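Rajkumari Goel and the long way around to a good quilt

By Nisha Kanaujia
9 November 2022

Rajkumari Goel is already laughing when she opens the door, because the quilt I came to see is on the dog. "He got there first," she says, and goes to fetch a different blanket so we can make the trade.

The quilt is called Plirkenville, after the town where she learned to sew, and it took her the better part of a year. It has 676 blocks, twenty-six across and twenty-six down, and every one of them came out of somebody's old work shirt. I have seen photos of it and they don't come close. In person the blues keep changing as you walk past, and there is a strip of faded yellow near one corner that I kept going back to.

"That was a raincoat lining," she says. "It was awful to sew. It slid all over the place. I'd use it again tomorrow."

Goel started quilting at 17, in a drafty room over a hardware store, with a teacher named Yoga Khoo who charged by the cup of tea. Khoo had firm ideas. You pressed your seams before you did anything else. You didn't buy new cloth until you'd used up what you had. And you laid the whole thing out on the floor and left it there overnight.

"I hated the overnight rule," Goel says. "I was a teenager, I wanted to get to the machine! But you come down in the morning and the mistake is just sitting there looking at you. She was right every single time, and she was very annoying about it."

She moved to Amolholm in her thirties and worked in a bakery for years, quilting after the early shift with flour still on her sleeves. Her first big sale was to a guesthouse in Flusurport, which paid her $300 for a bedspread and then asked for a second one in brown. She said no to the brown. They came back in January and asked for green, and she said yes so fast she forgot to mention a price.

I ask how she picks a pattern and she pulls out a shoebox of index cards, which turns out to be my favorite thing in the house. Each card has a few lines of pencil on it. One says "bus seat, Flusurport, orange over gray." Another says "Akash's fence after the storm." Akash Bhatia lives next door and has since fixed the fence, a little to her disappointment.

"I don't sit down and invent anything," she says. "I look at stuff. Tiles, parking lots, the way they stack bread crates. Rail fence is the oldest pattern going, it's just bars next to bars, and you can find it anywhere once you've got it in your head." 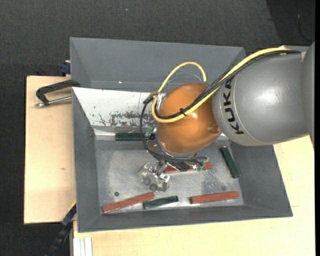
Color is where she gets really excited, and she talks with both hands when she's on the subject. Beginners reach for too many, she says, and then wonder why the top looks busy. Her advice is to pick two strong ones of the same weight and let something dull sit behind them. Three brick-red bars and three dark green ones on a worn gray floor would do for a first rail fence -- "you could stop right there and have a cushion."

Her current project is smaller, a baby quilt for Tarun Jaiswal, an old friend from the bakery who became a grandfather at 79. She is calling it Rajput and won't say why. It's pinned to the wall of the back bedroom, mostly plum and cream, and she asks me to squint at it from the hallway. I squint. She wants to know if the lower left is too dark, and I tell her I think it might be.

"Good," she says, and unpins four blocks on the spot. "It's staying up overnight."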